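Casual sorters and pairers wanted, winter woollies

Jutero Knit Library, Puddale
Posted October 9, 2025

We need people. Soon. The January swap is coming up faster than anyone here would like and the back stock has not been touched.

Jutero lends and resells second-hand knitwear, mostly gloves, mitts, scarves and hats, kids' sizes and up. Right now there are 1010 single gloves and mittens logged in and not one of them has been matched with its mate. Some have no mate. Finding out which is the job, basically.

What you'd be handling

Gloves mainly. A lot of fuzzy yarn, colours that shift from one end of a finger to the other, little bits sewn or knitted on. The details matter because two blue gloves are very often not a pair. Check the dots, the stitch lines, the cuff colour. If the cuff is greyer than the fingers write that on the tag, don't just put "blue". We've had "blue" on the tags for two years and it is no use to anybody. 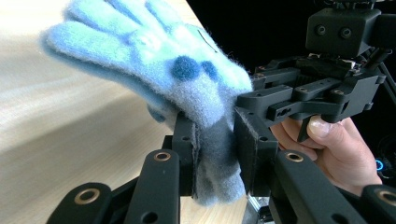

Light blue knit glove, two dark blue dots on the back.

For that one a good tag would say: pale blue going to aqua mint, fluffy, two dark blue dots side by side, one bit bigger, darker cuff. Takes half a minute. You get quick.

The work

Sitting or standing at a table, your choice, stools are in the hall cupboard. One item at a time. Look it over both sides, feel for holes in the fingertips, write the tag, basket it. Pairs get a loop of cotton round the cuffs (not pins please, Rakiya has been stabbed enough). Singles go back in rotation for another look on the next shift. Anything with moth goes straight in a zip bag and you tell whoever's in charge, dont shake it out over the table.

Clear table at the start and at the end. We mean properly clear. Dark fluff shows up well on the pale tops so wipe as you go, along the grain, dry cloth only. Water lifts the finish. No mugs on the sorting tables, there's a shelf by the door for those. 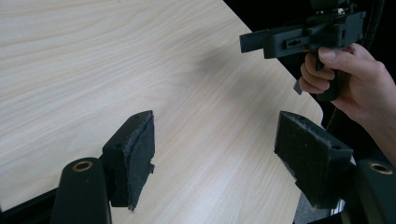 Hours and pay

Shifts are 2 hours, mornings or late arvo, Tuesday to Friday. Minimum one shift a week until the swap, more if you want them. Most people do two or three.
Casual rate, paid fortnightly, same rate for everyone including under-21s. Rate is in the info sheet, ask and we'll send it.
Paid training shift first, with Ming-te Chang, who set up the tag system.
No weekend work except the swap itself, which is optional and paid extra.

Who we're after

Decent eye for colour. Daylight bulbs are in but you still need to be able to tell grey-blue from green-blue. If you're colour blind get in touch anyway, we need people on sizing and mending as well.
Readable handwriting. Capitals fine.
OK with wool. If it makes you itch or sneeze this will be a long two hours.
Patient with small repetitive things.
No knitting experience needed. Menders are the exception, see below.

Also looking for: menders, two spots. Fingertips, cuffs, dropped stitches, matching yarn from the Lukenov scrap drawers. Bring something you've fixed. Reece Pickering looks after this side, so put MENDING in the subject line and it'll get to him.

Baskets

Gets asked every time so putting it here. Open baskets with holes in the sides so the wool can breathe, never lidded tubs. Don't overfill them, if you have to press down its too full. Each sorter works out of one basket and finishes it before starting the next.

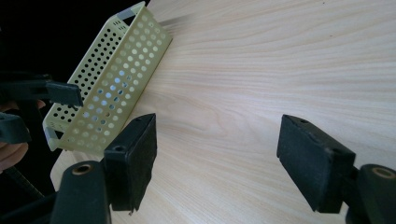

Pale yellow-green basket, grey tape at the corners of the rim.

Taped ones are fine to use. If the tape starts lifting say so, it catches on loose knit and pulls a thread right through.

Getting here

Upstairs at the old Chae building in Puddale, side entrance, ring the bottom bell. Bike rack out front. There is a lift but it's slow and you need to ask for the key, so tell us beforehand if you'll need it and we'll have it ready.

How to apply

Short email to Sandra Lockwood at Jutero. Few lines is plenty: who you are, which days suit, anything you can't do. No cover letter, no résumé unless you really want to. Sandra reads them in the order they land and replies to everyone, give her a week. If it's been longer than that ring the front desk and ask for Jamie Lambert.

We have 40 shifts to fill before Christmas and will take the ad down once they're gone. Under 18s need a note from a parent or guardian at the training shift.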